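Posier: Planning and Budget Notes for a Robot Hand Cell

README, last revised 7 Dec 2025
Maintained by Amna Orakzai, with budget sheets by Danish Siddiqui

What's in this folder

Welcome, and thanks for taking the time to read this before opening the spreadsheets. The folder holds the planning material we put together while buying equipment for Posier, our robot hand project at the Ruselden workshop. It is meant for people who have to write a purchase request for a setup like ours and would like to see how somebody else's turned out, warts included. You'll find the budget sheets, the quote comparison, the space plan, the list of spares, and a small set of stills from the wrist cameras that we kept going back to while we argued over what to buy.

You don't need to be an engineer to use any of it. Danish keeps the sheets and comes from the purchasing side of the house, and I (Amna) look after the cell from day to day, so between us we have tried to write down what each line is for in words the other one would accept. That took a few rounds!

Files

budget_main.csv: every line we asked for, what we were quoted, and what we ended up paying
budget_running.csv: yearly costs, including wear parts, service visits and software seats
quotes/: the two quotes we compared, with prices taken out where the supplier asked us to
space_plan.pdf: floor layout, power drops, walkways and storage
spares.csv: parts we keep on the shelf, with lead times
stills/: wrist camera stills, unsorted
CHANGES.txt: what moved between versions, and who moved it

How to read the main budget sheet

Each row has an item, a group, a "need by" month, a quoted price, a paid price and a notes column. The notes column is where the good stuff is, so please don't hide it to make the sheet fit on your screen (Danish has asked me to put this in writing). The groups are Arms, Hands, Covers, Cameras, Floor and Room, Software, and People Time. We put People Time in the same sheet as the hardware on purpose. In our first draft it lived in a separate file, and the totals looked wonderful until someone opened the other file.

Where a price is blank, the item was moved over from an older project and cost us nothing up front. It will cost something when it needs replacing, and you'll find that in budget_running.csv under the same item name.

Hands and covers

The hands were the biggest decision by far. We had quotes from two suppliers, Maddocks and Grirard, and they were hard to line up side by side. Maddocks priced the hand with its wiring, a fitting visit and a set of fingertips. Grirard priced the hand alone, with everything else as an extra, and came in lower on the first page and higher by the last one. The comparison sheet in quotes/ puts both into the same rows, and it is probably the most useful thing in this folder if you are at the shopping stage.

We went with Maddocks. The comparison took us most of July, a lot longer than the slot we had given it in the plan.

Covers came up late. We hadn't budgeted for any fabric at all, and then found ourselves ordering sleeves and gloves in a hurry and paying extra for the shipping. A cover is cheap next to a hand, but it is a wear part, and it has to be cut so the finger joints can move freely. If you are starting from scratch, give covers their own line from day one and order spares with the first batch. 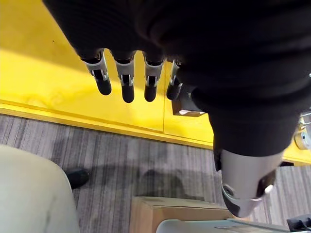 The hand in its black knit cover, with the metal finger joints and black fingertips left bare.

Fingertips are in spares.csv under Hands. We keep 6 on the shelf at any time. When we change one we write the date on the shelf card, and the cards get typed into the sheet whenever one of us has a quiet afternoon, so the most recent entries may lag a bit. Please don't try to work out an average life from them yet. The tasks have changed so often that the numbers would mix light work with heavy work and tell you very little.

Floor, room and storage

I'll admit this is the group I would most like to redo. The space plan gave proper room to the robot and to the people walking past it, and gave next to nothing to the things that pile up beside a working cell: shipping boxes, lids, chairs, the tool somebody is going to need again in a minute. None of that shows up in a quote. We have since added a storage line, with a shelf unit and a marked floor area, and you can see it in CHANGES.txt as the second edit.

A few things we'd tell anyone measuring a room:

Measure the reach of the arm with the hand and cover fitted. The bare arm figure in the supplier's drawing is shorter than what you will be living with.

Ask what the floor is before you order stands or anything on casters. Carpet and casters don't love each other, and a stand that rolls nicely on concrete in the showroom may be a misery to shift.

Leave a clear path wide enough for two people to carry the arm out in its case. Ours has gone out for service once already, and we had to move a desk to do it.

Check the light at different times of the day. Bright windows matter a good deal more once cameras are involved, and blinds are much cheaper than a second round of cameras.

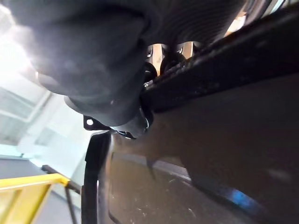

Cameras themselves were a smaller cost than we expected, and the mounts and cables were a larger one. The cable run has its own row now. Our first cables were too short once we allowed for the wrist turning all the way over, so that row shows two purchases, one of which was wasted. We left both in. It seemed more useful to you than a tidy sheet.

Wear, dust and cleaning

Please budget for cleaning. It sounds silly next to the price of a robot hand, but wipes, brushes, lens cloths and somebody's half hour at the end of the day all add up over a year. Glossy painted surfaces show every speck and throw reflections back at a camera, and moving joints collect grime in the places you can't easily reach. We plan on 5 hours a month of cleaning and inspection for the whole cell and charge it to People Time.

For rubber parts of any kind, ask the supplier what they wear like and how long a replacement takes to arrive. Lead time turned out to matter to us far more than price. We would happily have paid double for a part that came the same week.

About the stills

The stills are there to help with planning talks, and we found them handy when explaining to the finance office why a "small extra" was worth the money. They come straight from the wrist cameras, so expect close-up parts, soft focus and odd angles. They haven't been labeled, cropped or color corrected. They are not a training set and I'd ask you not to treat them as one, as there are far too few of them and they weren't picked with that in mind.

Known gaps

Prices are what we paid and will go out of date. Shipping and import charges are lumped into one row, which Danish regrets. Insurance isn't in here at all, because it is covered by a site policy we can't share. Training time for new staff is a guess based on teaching two people. The power figures in space_plan.pdf come from the rating plates, so the real use should be lower, and we mean to put a meter on the supply and replace them.

Using and changing these files

You are welcome to copy the sheets, change the groups to suit your own place, and take our name off the top. If you spot a sum that doesn't add up, tell Danish. If you have a question about the hands, the covers or the room, send it to me, and I'll answer as soon as I can, usually at greater length than you wanted. And if you have bought a setup like this yourself and kept your own notes, we would dearly like to read them, especially anything on the running costs in the second year, where our own sheet is still mostly empty rows.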